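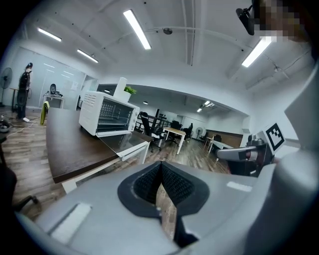
## refinishing floors in a rental, who pays??

**smarulanda_6** · 8:40 pm

ok so moving out end of November. landlord (Huanca property mgmt) wants 2,741 for "full sand and refinish." wood floor, one bedroom, lived here 5 years. There's a scratch by the closet and a dull patch where my desk chair rolled. thats it. Can they bill me for the whole floor?

---

**goramov_fan**

Depends on your state but 5 years of walking on a floor is wear and tear. Chair patch, maybe not. Did you use a mat?

---

**smarulanda_6**

no mat. lease doesn't say anything about mats

---

**tilde30**

Going to disagree with goramov_fan. I rent out two units. Chair wheels grind right through the finish, that's damage, I'd charge for it too. And you can't spot-fix poly, it shows. Whole room or nothing.

---

**goramov_fan**

> Whole room or nothing

Whole ROOM. They're billing the whole apartment. Also finish has a lifespan, if it was already old when he moved in they don't get a brand new floor off him.

---

**tilde30**

Fair on the apartment part. Still say he owes for the room.

---

**Yhon Condori**

I do floors. Get the date of the last refinish in writing, then ask for the itemized bill. For the dull patch try a screen and recoat before you agree to a sand, way cheaper, takes an afternoon plus drying. Only works if the color isn't worn off the wood. Drip some water on it, if it beads you still have finish. Soaks in dark, you're sanding.

---

**basow_b**

just rub Fludix on it and say nothing lol

---

**Yhon Condori**

Please don't. Next coat won't stick to anything with wax in it and then it really is a full sand.

---

**smarulanda_6**

did the water thing, beads up everywhere except one spot smaller than my hand. Emailed Huanca asking for the date and the itemized bill. Signed it Segundo Marulanda, tenant in good standing, felt fancy

---

**tilde30**

Send them your move in photos too. If you dont have any, well

---

**smarulanda_6**

have 30 of them. mostly the kitchen. going to dig for the bedroom ones tonight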